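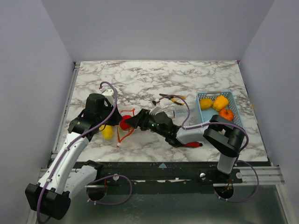 Keisha Sorensen reports that the Jutach fingers lose small round items at the default closing force, and asks that both sides be set before any comparison run.

4.2 Matching the left and right grippers

1. Home both arms from the Kamotel controller.
2. Set closing force to 17 on each gripper. Do not copy the value across; enter it twice.
3. Set approach height to 259 on the left arm and 339 on the right, where the fingers must clear the basket rim.

Caution: Keep hands outside the walls while either arm is enabled.

4. Run the bag routine on the left and the basket routine on the right. Fruit is picked from the blue basket only.
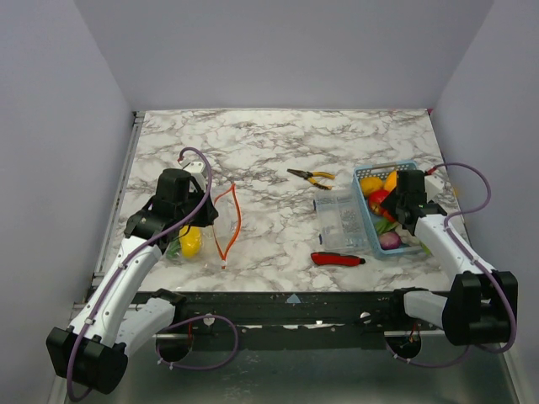 5. Save the log under the gripper name. Repeat from step 1 with the Kaewmanee fingers.

Note: Error 488 means the two force values differ. Re-enter both.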